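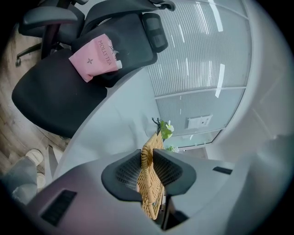 Abb. 1: Greifer mit geflochtenem Material zwischen den Fingerauflagen, Blick aus der Greiferkamera.

Suche Suchbegriff eingeben Los

Handgreifer-Set Stumia: Greifen am Korbgeflecht

Die Anleitung gilt für das Stumia-Set von Bodutari mit zwei Handgreifern (Listenpreis 1.350 Euro, Stand August). Vorausgesetzt wird eine abgeschlossene Grundkalibrierung nach Kapitel 9 des Handbuchs.

1. Beide Greifer einschalten und die Finger vollständig öffnen. In der Software erscheint der Öffnungswert 182. Weicht er ab, Nullpunkt neu setzen.

2. Korb auf einen freistehenden Tisch stellen, Henkel quer zur Greifrichtung.

3. Greifer von oben an den Henkel führen. Die Finger erst schließen, wenn das Geflecht mittig zwischen den Auflagen liegt – seitlicher Versatz verdreht den Korb beim Anheben.

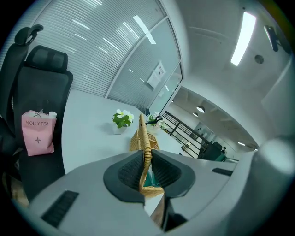 Abb. 2: Griff am Henkel. Der Korbkörper steht dahinter auf dem Tisch.

4. Schließkraft in kleinen Schritten erhöhen. Geflecht gibt nach, der angezeigte Wert fällt nach dem Zufassen noch etwas ab. Zwei Sekunden warten, dann anheben.

5. Korb absetzen, Finger öffnen, Greifer senkrecht zurückziehen. Aufnahme speichern.

Für beidhändige Abläufe werden die Greifer so gehalten, dass die Klauen nach vorn zum Tisch zeigen.
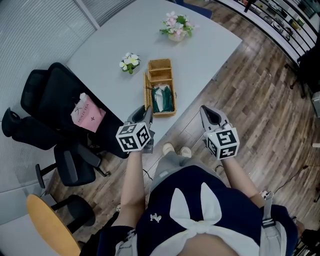 Die Markerwürfel hinter den Klauen müssen während der gesamten Aufnahme erkennbar bleiben. Ärmel und Kabel sind die häufigste Ursache für Aussetzer in der Spur. Nach einem Aussetzer die Aufnahme verwerfen und bei Schritt 1 beginnen.

Zum Vergleich: Das Auflagenpaar Sallness (239 Euro) hält glatte Griffe besser, hakt aber an losen Flechtenden. Für Körbe bleibt die Standardauflage die bessere Wahl. Ersatzteile liefert Ó Gríofa.

Text: Brendan Horgan, 2. April 2018

Diese Website verwendet Cookies. Mit der weiteren Nutzung stimmen Sie dem zu. Einverstanden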